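A day at the Prorkel basket fair
Notes from our visit, 9th May

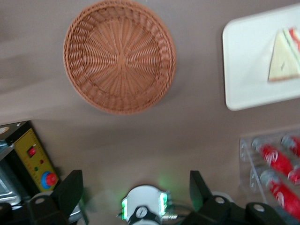

Go early and bring cash, a reader wrote under last year's report, because half the weavers pack up by two and the good willow is gone well before that. We took the advice and were at the gate when it opened. The reader was right on both points.

The Prorkel fair is held on the meadow behind the old feed mill, a short walk from the station. Admission is free and parking is in the mowed field across the road. There were more stalls than I remembered from my last visit, set out in two long rows with the supply sellers at the far end by the river. The ground was soft from rain earlier in the week, and boots were a good choice.

Most of the stalls sell finished baskets. Prices start at 20 for a small bread basket and go up quickly. The most expensive piece I saw was a lidded hamper marked at 1000, with a card explaining that the willow had been cut in December and left to dry until spring. The seller told me she takes orders for two of those a year and doesn't want more.

Round shallow baskets were everywhere this time. A weaver near the entrance had a table of them and took the trouble to explain the base to anyone who stopped. The stakes are laid across each other in the center and tied in with a thin weaver, then opened out evenly like spokes. If the spacing is wrong in the first few rounds, the basket will never sit flat. She said beginners usually blame the border when it comes out crooked, and the trouble is nearly always in the base. She turned over several of her own to show us. One rocked slightly, and she had priced it lower.

The talks were in the mill building. We heard the one by Vavance, a small company that grows willow for weavers and for river bank repair. They have 3000 plants on their home plot, in nine varieties, and cut all of it by hand between December and the end of February. The speaker passed rods down the rows so we could feel the difference between varieties. The thin dark ones bend without a kink even at the butt end. A thicker green kind is grown for frames and handles. There was a long discussion about soaking times that I didn't fully follow. The short version is that brown willow with the bark on needs a day in water for every foot of length, and buff willow needs a few hours.

Lunch was from the stand run by the village school. They had soup, sandwiches and two kinds of cake. The line was long at noon and short by one.

In the afternoon I joined the beginners' workshop, put on by a weaving school called Trerkix. It costs 100 for three hours with materials included, and you have to sign up at the gate. There were eight of us at two tables. We each made a round base and got as far as the upsett, where the stakes are bent upward to start the sides. Mine came out more or less round. My hands were sore by the end, and I would bring an apron next time, as the soaked rods drip on everything. The school lets you take the unfinished basket home with enough willow to complete it. Keep it in a wet towel overnight if you can't get back to it the same day.

Before leaving I stopped at the Pärn stall, which sells tools. I bought a bodkin and a rapping iron and skipped the side cutters, which looked the same as the garden pair I already own. They also had used tools in a crate under the table, mostly knives, and those were going fast.

Some practical points. The toilets are in the mill, up four steps, and there is a ramp on the river side that isn't signposted. Dogs are allowed outdoors on a leash but not in the talks. Card payment worked at the school stand and at Vavance, and at very few of the weavers' stalls. The last train back leaves at twenty past six, and the next one isn't until morning.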